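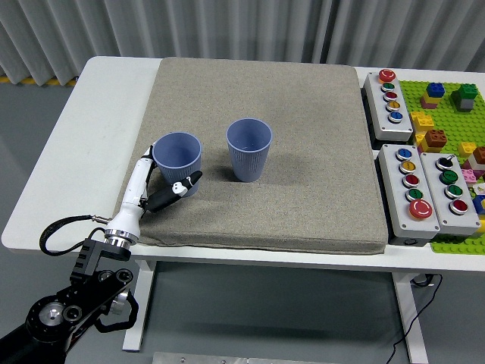 Two ribbed cups, blue-grey, on a padded mat

Pemero Reader and Publishing Services
Ticket 911
Subject: Royal Diary page showing past engagements as forthcoming; withdrawn story still sent to subscribers
Opened: 22 Nov 2018
Raised by: Royal and Court desk, Figueroa edition
Priority: High
Status: Closed, with one item carried forward

Report as received

The Royal Diary page on the Figueroa website is listing engagements that have already taken place under the heading "Coming up". A hospital visit and a regimental dinner are both affected. Readers have written to ask whether the visits are being repeated, and one local school has asked where pupils should stand.

Separately, a short item on a possible change in the patronage of a children's charity was withdrawn by the desk yesterday afternoon after the charity disputed the wording. The item no longer appears on the website, but it went out in this morning's royal newsletter under its original headline. The desk asks that both matters be treated as urgent. The withdrawn item must not be sent again in any form.

First response, service desk

The ticket has been accepted and passed to the publishing team. Newsletter sending for the royal list has been paused. Other lists are unaffected. Please do not edit the Diary entries by hand while the cause is being looked into, as this will change the times recorded against them.

Please confirm whether the withdrawn item was removed using "Withdraw" or "Unpublish" in Unenano.

Reply from the desk

The item was removed using "Unpublish". The duty editor was not aware that the two commands differed. The desk guide refers only to "taking a story down".

The desk would also like it noted that the newsletter preview, checked the previous evening, did not show the item.

Publishing team, entry 1

The two faults have been examined separately and do not share a cause.

Newsletter. "Unpublish" removes a story from the website only. "Withdraw" removes it from the website, the application, the newsletter queue and partner feeds. The newsletter queue had already taken a copy of the item before it was unpublished. The preview reads from the website and not from the queue, so the item was missing from the preview but present in the message that was sent.

The item has now been withdrawn. The queue has been emptied and rebuilt, and a test message sent to the desk does not contain it.

Diary page. Entries are supplied by Wirker and imported overnight. Each entry should carry a start time and an end time. Where the end time is blank, the page treats the engagement as continuing. The hospital visit and the dinner were both supplied without an end time.

Publishing team, entry 2

A search of the Diary archive found around 400 past entries with no end time. Most are hidden from readers by the limit on page length, and came into view only when the display was lengthened for the winter programme of visits. Had the limit remained in place, the fault would probably have gone unnoticed for longer.

Wirker has been asked whether the end time can be made compulsory. Its support office replied that the time is often not announced for evening functions and that it does not wish to supply an estimate. We regard this as reasonable.

Change proposed: where no end time is given, the page will treat the engagement as finished at midnight on the day it begins. Overseas tours will be exempt and must be closed by the desk.

Reply from the desk

The proposal is acceptable for day visits and dinners. The desk asks for one alteration. Investitures and receptions held over more than one day are sometimes entered as a single engagement, and these should be handled in the same way as tours.

The desk also asks whether the withdrawn item reached any partner site.

Publishing team, entry 3

The alteration has been made. Entries marked "Tour" or "Multi-day" will stay in place until closed by an editor. The change was applied to the test site first and to the live site after the desk had checked 40 entries against its own printed diary. Two discrepancies were found. Both were spelling errors in place names and have been corrected.

Partner feeds: the item was collected by 2 partner sites before it was unpublished. Both have been sent a formal withdrawal notice and have confirmed removal. Copies held by search services may remain visible for a short period and are outside our control.

Newsletter sending for the royal list has been resumed. A correction, in wording agreed between the desk and the charity, will be carried at the head of the next issue.

Guidance issued to editors

To remove a story that is disputed, inaccurate or subject to complaint, use "Withdraw". "Unpublish" is intended for stories that are to be revised and returned to the site.

Do not rely on the newsletter preview after a story has been removed. Open the queue and check the list of headlines.

When adding a Diary entry by hand, enter an end time if one has been announced. If none has been announced, leave the field blank.

Carried forward

The newsletter preview is to be changed so that it reads from the queue. The work has been accepted by the Unenano support office and is planned for January. A separate ticket will be opened for it, and the desk will be added to the list of those notified.

Closure

The desk has confirmed that the Diary page is correct and that the test newsletter was in order. Ticket closed by the service desk with the agreement of the Royal and Court desk. Replies to this ticket will reopen it.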